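Rewrote our handling rules for the garment rack this week and I have opinions, so settle in.

Old version was 217 lines. Anyone at Geltby who says they read the whole thing is fibbing. New one fits on a single sheet taped beside the rack.

Rule one: say what a good grasp is before you start. Ours is two layers of cloth at most, never the hanger, never the rail. If you can't tell which bit you've got hold of, let go and log it as a miss.

Rule two: soft stuff gets its own force limit. We'd been carrying over the setting from the box work and wondering why our knits looked so sad – 200 cycles on one jumper and the cuffs were done for.

Gathered waistbands get a whole line to themselves. They bunch, they stretch, they spring back when you least want it. Approach side-on, close slowly, wait a beat, then lift.
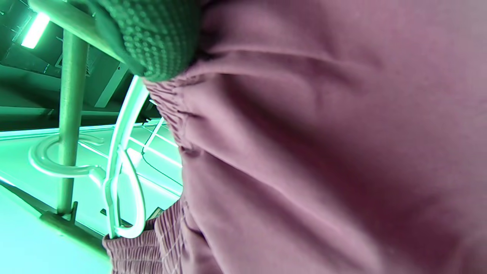 Milagros Pereyra replied that side-on is fine until the rack's full, and then you're shoving the neighbours along the rail. She'd write a minimum gap into the rule and skip any garment that doesn't have it.

Fair call, Milagros! Adding it. We've been setting 80 mm by habit at Dalen and never put it on paper.

Rule three is the unpopular one. Misses stay in the log. All of them, even the embarrassing ones, even on Friday arvo.

Still arguing with Facundo over who signs off a change to the force limit. I say two people, he says whoever's on shift. Will post the sheet once that's sorted.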